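The Bread Can Wait

My mother could clear a dinner table for ten in the time it took my uncle to find his coat. I think of her whenever someone tells me the household robot is almost here. It has been almost here since I was in grade school, and I am now old enough to have opinions about dishwashers.

The latest promise comes from a firm called Tondix, whose brochure says its kitchen helper will manage "everyday table tasks" by January. It doesn't say which January. Elvira Lozano, who sells the things, told me the price would be $1,200 for the arm and another $445 a year for the software. For that money I could hire the kid next door to clear my table until he leaves for college, and he'd bring his own legs.

I'm not sneering at the engineers. Picking things up is hard. A factory arm can put the same bolt in the same hole all night because somebody made sure it was the same bolt. A kitchen makes no such effort. A plate is stiff, a dish towel is not, and a dinner roll is somewhere in between, depending on how long ago you bought it. Squeeze too little and it stays put. Squeeze too much and you've made croutons.

Kirsten Gunnlaugsson spent 7 years on grippers before moving on to a job with regular hours. She gave me the best measure I've heard: ask how long the machine can work before a person has to step in. If the answer is 30 minutes, you've bought a toddler. If it's a month, call her, she'd like to invest. 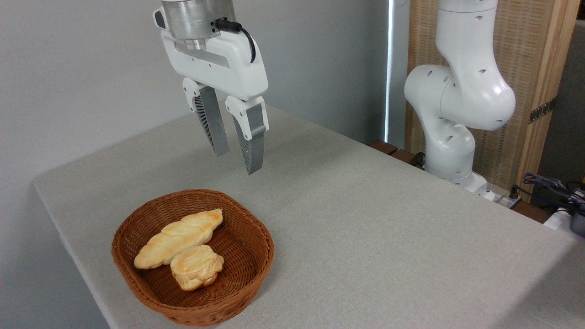

By her measure I'd say we have machines that can do a chore, and none that can be left with one. Passing the bread is a chore. Noticing that the bread has been passed, that Grandpa is done and that the cat is on the counter is the rest of the evening, and it's the part I would pay for.

So put me down for one when it can do the rest of the evening. Until then I'll be at the sink, with my sleeves wet to the elbow.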